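스티스홀름 생활 게시판 > 먹고 사는 이야기

제목: 겨울 사과 보관, 다들 어떻게 하고 계세요? (길어요, 차 한 잔 들고 읽어 주세요)
조회 2,000 추천 3

솔밭길언니
2020년 3월 9일

안녕하세요, 작년 가을에 김장 글 올렸던 솔밭길입니다. 그때 댓글 달아 주신 분들 덕분에 배추는 무사히 다 먹었고요, 이번에는 사과 이야기를 좀 해 볼까 해요. 저희 집이 사과를 정말 좋아해요. 남편은 아침마다 한 알을 깎아 먹어야 하루가 시작되는 사람이고, 저는 밤에 책 읽으면서 먹는 쪽이고, 막내는 땅콩버터를 찍어 먹습니다(처음 봤을 때는 기겁했는데 이제 저도 그렇게 먹어요).

지난 10월에 버언콤(Birncombe) 쪽 과수원에서 사과를 11킬로그램 사 왔어요. 할리마 몰렐(Halima Mollel) 씨네 과수원인데, 여기 오래 사신 분들은 아마 아실 거예요. 큰길에서 들어가는 표지판이 하도 작아서 저희는 갈 때마다 한 번씩 지나칩니다. 아무튼 그 사과를 2월 끝까지 먹었어요. 마지막 한 알까지 아삭했다고는 말 못 하겠지만, 그래도 버린 것이 몇 알 없어서 스스로 대견하더라고요. 친정어머니께 전화로 자랑했더니 "나는 평생 그렇게 했다"고 하셔서 조금 김이 샜습니다만.

제가 한 방법을 순서대로 적어 볼게요.

1. 고르기
사 온 날 귀찮아도 전부 꺼내서 봅니다. 꼭지가 빠진 것, 눌린 자국이 있는 것, 껍질이 찢어진 것은 따로 빼서 먼저 먹어요. 한 알이 상하기 시작하면 옆에 있는 것까지 금방 따라가거든요. 오래 둘 것은 단단하고 묵직한 놈으로만 남기고요. 씻지는 마세요. 껍질에 있는 뽀얀 가루 같은 것이 사과가 스스로 내는 왁스라서, 먹기 직전에 씻는 것이 좋다고 몰렐 씨가 몇 번이나 당부하셨어요. 저는 빨간 사과를 접시에 한 알씩 올려 놓고 돌려 가며 봅니다. 바구니 안에서는 잘 안 보이던 멍이 접시에 두면 보여요. 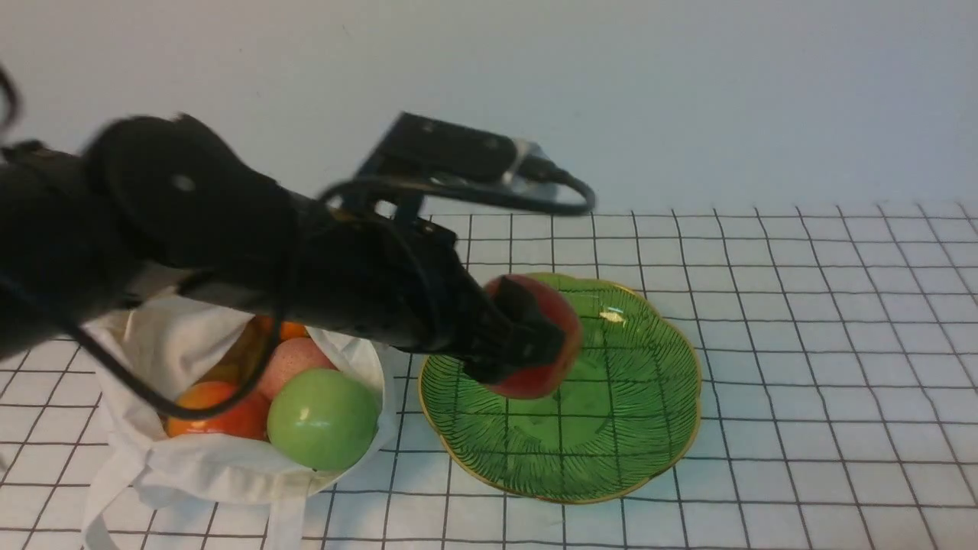

2. 싸기
한 알씩 종이로 쌉니다. 저는 신문지를 썼고, 잉크가 신경 쓰이시면 빵 싸는 종이도 괜찮아요. 너무 꽁꽁 싸지 말고 꼭지 쪽을 살짝 비틀어 두는 정도로요. 아이들이랑 같이 하면 금방 끝나는데, 싸다가 신문 읽느라 늦어지는 사람이 꼭 한 명 있어요(저예요).

3. 담기
얕은 나무 상자에 한 층만 깔았어요. 두 층까지는 해 봤는데 아래층을 확인하기가 귀찮아서 안 하게 되더라고요. 뚜껑은 덮지 않고 헌 수건을 한 장 얹었습니다.

4. 두는 곳
저희는 북쪽 베란다 구석이에요. 얼지 않고, 해가 안 들고, 보일러에서 먼 자리요. 아주 추운 날에는 상자 밑에 담요를 한 장 더 깔았고요.

5. 들여다보기
주말마다 한 번씩 상자를 열고 냄새를 맡습니다. 달큰하다 못해 술 냄새 비슷한 것이 올라오면 어딘가 한 알이 가고 있는 거예요. 찾아서 빼면 됩니다.

이렇게만 했어요. 특별한 비법은 아니지요? 다른 댁은 어떻게 하시는지 궁금합니다. 냉장고 쓰시는 분도 계실 테고, 지하실 있는 분은 정말 부럽고요.

밤나무집
잘 읽었어요, 솔밭길님. 그런데 저는 신문지에 한 표 못 드리겠어요. 저도 몇 해를 그렇게 했는데 저희 집은 습해서 그런지 신문지가 눅눅해지면서 사과에서 종이 냄새가 나더라고요. 예민한 편이라 그럴 수도 있는데, 깎아도 그 냄새가 남는 것 같아서 영 손이 안 갔어요. 지금은 냉장고 채소칸에 비닐봉지로 넣습니다. 봉지 입구를 조금 열어 두고 키친타월 한 장 같이 넣으면 물기도 안 차고 좋아요.

솔밭길언니
아, 습한 집은 그럴 수 있겠네요! 저희는 베란다가 바짝 마른 편이라 생각을 못 했어요. 오히려 저는 쭈글쭈글해지는 것이 걱정이지 눅눅해지는 건 겪어 본 적이 없네요. 그런데 밤나무집님, 채소칸에 그 많은 사과가 다 들어가세요? 저희는 김치통만으로도 이미 만원이에요.

밤나무집
많이 안 사니까요 ㅎㅎ 저는 한 번에 한 봉지씩만 삽니다. 솔직한 마음으로는, 요즘처럼 겨울 내내 가게에서 사과를 파는데 굳이 상자로 쌓아 둘 필요가 있나 싶어요. 저장하는 재미는 이해하지만요.

느린우체통
그 말씀에는 제가 좀 끼어들고 싶네요. 가게에서 파는 겨울 사과하고 과수원에서 가을에 직접 받아 온 사과는 맛이 다릅니다. 저는 에스피노사(Espinoza) 시장에서도 사 보고 플로두스(Plodus) 마트에서도 사 봤는데, 모양은 예쁘지만 향이 영 심심해요. 집에서 묵힌 사과는 껍질이 좀 늙어도 향이 진해집니다. 저희 할아버지가 사과는 설 쇠고 먹어야 맛이라고 하셨는데 어릴 때는 무슨 소린가 했어요. 신맛 센 사과가 겨울을 나면서 순해지는 거지요. 그러니 쌓아 두는 것도 다 이유가 있는 일이라고 봅니다.

밤나무집
느린우체통님 할아버지 말씀은 멋지지만 그건 품종 따라 다르지 않나요? 일찍 나오는 여름 사과는 아무리 정성껏 싸도 한 달을 못 가고 푸석해져요. 저는 그걸로 크게 데어서 저장이라면 고개부터 젓게 된 사람입니다.

느린우체통
그건 맞는 말씀이에요. 여름 사과는 사 온 주에 먹어야지요. 제가 말한 건 늦가을에 따는 단단한 사과입니다. 제가 처음에 그걸 빼먹고 썼네요.

티아고
안녕하세요, 티아고 안투네스(Tiago Antunes)입니다. 아내가 한국 사람이라 이 게시판을 늘 같이 읽어요. 한국어 틀린 곳은 아내가 고쳐 주었습니다. 저는 지하실에 둡니다. 모래 상자에 당근을 묻고, 그 맞은편 선반에 사과를 올려요. 종이로 싸지 않고 서로 닿지 않게만 놓습니다. 우리 어머니는 짚을 깔았는데 저는 짚을 구하기 어려워서 골판지를 깔아요. 장점은 지나가면서 다 보인다는 것입니다. 종이로 싸면 보이지 않아서 저는 불안해요. 단점은 제가 지나갈 때마다 하나씩 먹는다는 것이고, 그래서 크리스마스 전에 선반이 절반 비었습니다.

솔밭길언니
티아고님 반가워요! 지하실 있는 댁이 여기 계셨네요. 안 싸고 띄엄띄엄 놓는 방법도 좋아 보여요. 저는 자리가 좁아서 닿을 수밖에 없으니 종이가 칸막이 노릇을 하는 셈이에요. 당근 모래 상자 이야기도 언제 따로 글로 써 주시면 좋겠어요. 아내분께도 안부 전해 주시고요.

꼬마김밥
저는 보관에 늘 실패하는 쪽이라 실패한 사과 먹는 법을 적고 갈게요. 푸석해진 사과는 생으로 먹으면 슬픈데 익히면 멀쩡해요. 껍질 벗겨서 대충 썰고, 냄비에 물 조금이랑 넣어서 뭉근하게 끓이다가 계피를 넣으세요. 설탕은 맛보고 나서 넣으시고요. 식혀서 요구르트에 얹어 먹으면 아침으로 그만이고, 돼지고기 구울 때 곁들여도 맛있어요. 갈비 양념에 갈아 넣는 건 다들 아실 테니 생략! 저희 아이는 여기에 버터를 조금 넣은 걸 제일 좋아해요. 냉동해 두면 급할 때 파이 속으로도 쓰고요.

밤나무집
꼬마김밥님, 저는 계피 대신 생강이요! 생강 조금 저며 넣고 끓이면 목 칼칼할 때 좋아요. 계피는 조금만 과해도 사과 맛을 다 덮어 버려서요.

꼬마김밥
생강은 생각도 못 했어요. 그런데 저희 집은 계피 맛에 사과를 먹는 집이라... 계피 빼면 폭동 납니다.

솔밭길언니
댓글이 이렇게 달릴 줄 몰랐어요. 다들 고맙습니다. 쪽지로도 여쭤 보시는 분들이 계셔서 답을 조금 보태 둘게요.

우선 그릇 이야기. 꺼내 온 사과를 식탁에 낼 때 어디에 담느냐고 물으신 분이 계셨는데, 깊은 그릇에 수북이 쌓으면 밑에 깔린 것을 잊어버려서 저는 그날 먹을 것만 냅니다. 초록 유리 접시도 좋고 아무 접시나 좋아요. 테두리에 금색이 둘린 유리그릇은 전자레인지에 넣지 마시고 손으로 살살 씻으시고요. 저는 예전에 금테 두른 찻잔을 식기세척기에 넣었다가 테가 희끗희끗해져서 두고두고 속상했어요.

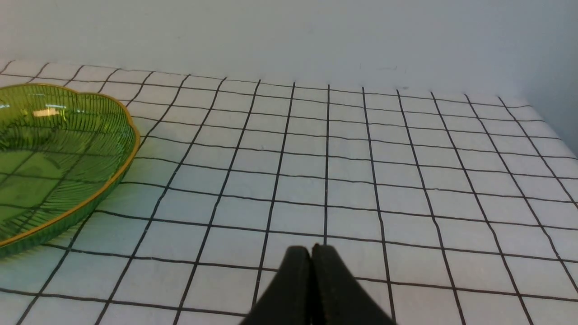

사과를 감자랑 같은 상자에 두어도 되나요?

따로 두시는 편이 좋아요. 사과에서 나오는 에틸렌 가스 때문에 다른 과일이나 채소가 빨리 익거나 맛이 변할 수 있고, 감자 흙냄새가 사과에 배기도 합니다. 저희는 감자를 부엌 아래 칸에, 사과를 베란다에 둬요.

그리고 살짝 언 사과는 어떡하냐는 질문도 있었는요, 만지지 말고 서늘한 곳에서 천천히 녹인 다음에 상태를 보세요. 언 채로 꾹 누르면 그 자리가 갈색으로 멍듭니다. 녹고 나서 물컹하면 꼬마김밥님 냄비로 보내시면 되고요.

느린우체통
감자 이야기는 의견이 갈리지 않나요? 저는 감자 자루에 사과 한 알 넣어 두면 싹이 덜 난다고 듣고 자랐습니다. 우리 집에서는 늘 그렇게 했고 감자가 봄까지 갔어요.

솔밭길언니
저도 그 말 들었어요. 에틸렌이 싹을 눌러 주기도 한다는데 조건에 따라 오히려 부추긴다는 이야기도 있어서, 저는 뭐가 맞는지 모르겠어요. 느린우체통님 댁에서 잘 되었다면 그대로 하시면 되지요. 제가 따로 두라고 한 건 사과 쪽 입장에서 드린 말씀이에요. 감자 냄새 나는 사과를 한번 먹어 보고는 마음이 굳었거든요.

티아고
우리 지하실에서는 감자와 사과가 같은 방에 있지만 멀리 있습니다. 감자는 어두운 구석에 있고 천으로 덮었어요. 지금까지 냄새는 없었습니다. 그런데 양파는 안 돼요. 양파는 아내가 금지했습니다.

새벽버스
이사 온 지 얼마 안 된 사람인데요, 몰렐 씨네 과수원은 지금 가도 사과가 있을까요? 차가 없어서 버스로 가야 하는데 길이 많이 험한가요? 원룸이라 베란다도 지하실도 없고 작은 냉장고 하나뿐입니다.

솔밭길언니
새벽버스님 어서 오세요! 지금은 저장해 둔 것이 조금 남아 있을 수도 있는데 가시기 전에 꼭 전화해 보세요. 해마다 달라서 제가 장담을 못 하겠어요. 버스는 버언콤 교회 앞에서 내려서 걸으시면 되고, 오르막이 있지만 험하지는 않아요. 올 때 짐이 무거운 것이 문제지요. 가을에 저희 갈 때 차에 자리가 있으면 같이 가요, 쪽지 주세요. 원룸이시면 밤나무집님 방법이 딱 맞을 것 같아요.

밤나무집
네, 새벽버스님은 저처럼 하세요. 한 봉지만 사서 채소칸에 두고, 봉지 입구 조금 열고, 키친타월은 축축해지면 갈아 주시고요. 상추나 오이랑은 칸을 나눠 두시는 게 좋아요. 상추가 먼저 갑니다. 칸이 하나뿐이면 그때는 봉지를 꼭 묶으세요.

새벽버스
다들 이렇게 친절하실 줄은 몰랐어요. 내일 퇴근길에 한 봉지 사서 바로 해 볼게요. 과수원은 가을에 꼭 같이 가고 싶습니다. 쪽지 드렸어요!

느린우체통
과수원 가실 분들, 저도 한 자리 부탁합니다. 상자는 제가 들겠습니다. 그리고 솔밭길언니님, 신문지 모자라시면 말씀하세요. 저희 집에 한 짐 있어요.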